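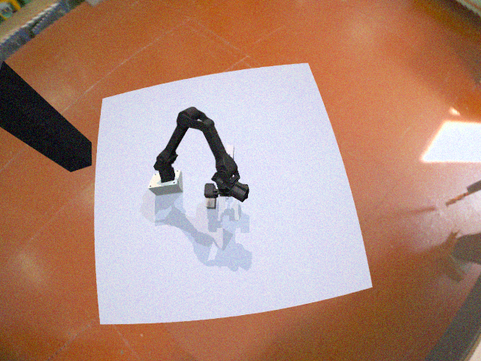

Figure 1. Black robot arm on a white sheet, computer render.

Giving Players a Nudge: A Hint System for the Puzzle Game Todaven
Final project report, Game Design Studio, Navasside College
Sunil Majumder

Background

I have loved puzzle games for as long as I can remember, and for just as long I have been terrible at knowing when to ask for help. My older cousin used to sit next to me with a printed walkthrough folded in his lap, and he would only read me the next line if I had been quiet for a really long time. I thought about him a lot during this project, because what he was doing (whether he knew it or not) was a hint system, and a pretty good one!

Todaven is the small puzzle adventure our studio class has been building for two semesters. The player explores a flooded town called Kelemen and drains it one room at a time by working out how the old pumps and gates connect. There are 13 rooms in the current build. Last year's group did the art and most of the room layouts, and I want to say up front how lovely it was to start from something that already felt like a place. What the game lacked was any kind of help. If you got stuck in the fourth room, you stayed stuck in the fourth room until you got bored and closed the window.

My job was to design hints, build them, put them in front of players, and write up what I learned.

What I wanted the hints to do

I began by playing a lot of other games with a notebook open, which my roommate did not believe was homework. Most of the hints I wrote down fell into two piles. Some popped up on their own after a timer ran out, and some waited behind a button. I found the first kind a little bossy. I would be happily thinking, with a cup of tea and a half-formed idea, and a box would slide in and hand me the answer. The second kind was more polite, but I noticed that I never pressed the button, out of plain stubbornness.

So I tried to land somewhere in the middle. Todaven now has a heron named Nover who stands near the water in every room. Nover does nothing at all for most players. If the game thinks you are stuck, Nover turns to look at the part of the room that matters next. If you walk up and talk to the bird, you get a line of text, and you can keep talking to get clearer lines, up to a plain statement of what to do. The head turn is free and silent, and you can ignore it.

Deciding when somebody is stuck

This part took much longer than I had planned. My first version used only a clock, and it was awful in the big rooms, where people like to wander. The second version looked at repeated actions instead. If a player pulls the same lever again and again without changing anything else, a "stuck score" goes up. If they open a gate they have never opened before, the score drops back to zero. Walking does not count either way.

I picked 1,000 as the score that makes Nover turn, mostly for the very unscientific reason that it was easy to read in the debug window. Then I tuned how many points each action was worth until it felt right to me and to the two people at my table. I know that is not a great method, and I come back to it further down.

One bug deserves a mention because it ate nearly a week. Pulling a lever while standing on the edge of a platform sent the action twice, so careful players who lined themselves up neatly were being marked as stuck at double speed. The fix was one line. Finding it took a great deal of squinting at log files, and in the end I only spotted it because I plugged in a controller and the problem vanished.

Testing

We put the build on the college's download page in July and left it there for the rest of the summer. The game asked permission before it saved any play data, and it stored no names. By the time I closed the test, 1,422 sessions had been logged. There was also a short form at the end of the game, and 314 people were kind enough to fill it in, many of them with far more detail than I had asked for. I read every single one, usually at 11 p.m. with something to snack on.

What players told us

The heron was well liked. A lot of the comments were simply about the bird, its long neck, and whether it could be fed (it can't, and I am sorry). More usefully, many players wrote that they did not realize Nover was giving hints until the middle of the game. I had been proud of how subtle the head turn was – clearly too proud. In the newest build, Nover also takes one step toward the thing being hinted at, and the first room has a small moment where the bird looks at a lever you are about to use anyway.

The text hints got mixed reviews. The first line for each room was often too much like a riddle, so a person who was already stuck on one puzzle now had a second one. I rewrote all of the opening lines in plain language and kept the poetry for the ending.

Some players asked for a way to turn Nover off completely. I resisted for a while, because the bird was my favorite thing I had made, but it is a fair request and the setting is in the options menu now, right under the volume slider.

Limits and things I would change

The logs tell me when the bird turned its head, but they don't tell me whether the player saw it. I should have recorded where the game camera was facing, and next time I would set that up before writing any hints. The people who downloaded the game were mostly students who already like puzzles, so I can't say much about how a newer player would get on. And as I said, the point values came from three people at one table. A proper comparison, with different settings given to different groups, would be a very good project for next year's class, and I would be glad to hand over my notes.

I also never got the hints working well in the last room, where two puzzles can be solved in either order. Nover sometimes looks at one gate, changes its mind, and looks at the other. A couple of players found this charming and one found it "deeply unhelpful," and I think they are all right. The room list and the full set of hint lines are in the project folder, along with the spreadsheet of point values.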